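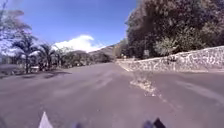 Is Brevance really making a music album?
The TV drama's cast has recorded one, and it comes out in October on the Drovska label.

FOR IMMEDIATE RELEASE
2025-09-15

Cast of Brevance swap scripts for the recording booth

Fladside Productions confirmed today that the cast of its long-running drama Brevance will release a first album of original songs. Title: Talukder, after the fictional family at the center of the show. Songs sung by the actors themselves, no stand-ins, no session vocals on the leads.

The record runs 37 minutes. Mostly soul and slow R&B, couple of rap verses, one gospel number that closes the set. Two of the songs will be heard in the new season first, both in the opening episode, so viewers get them before anyone else does.

Work on the album started during the last production break. Roughly 20 demos were written, then cut down hard. Some were dropped for sounding too much like the show's score, which the producers wanted kept seperate. The final versions were recorded live with a small band, drums and bass in the same room as the singers.

"Our actors have been singing between takes for years," Fladside said in a statement. "Fans kept asking. We finally booked the studio and let them get on with it. It's a proper record and we want it judged as one."

Drovska will handle the release on streaming and vinyl. The vinyl edition comes with a lyric booklet and handwritten notes from the cast. Pre-orders open later this month through the label's online store. Pricing to follow.

A short run of live dates is being planned. Cities and venues not confirmed yet, please don't print the list going around on fan pages, it did not come from us. Tickets will be announced on the show's own channels first.

The new season of Brevance also starts in October. Same time slot. Filming has wrapped and the story picks up the morning after the wedding.

For editors: advance streams of the two songs from the opening episode are availble on request. Cast interviews by phone or video only for now, requests to the Fladside press office please, include outlet name and deadline. Cover art and cast portraits can be sent on request as well. Lyrics may be quoted in reviews, up to four lines per song, credit Drovska.

ENDS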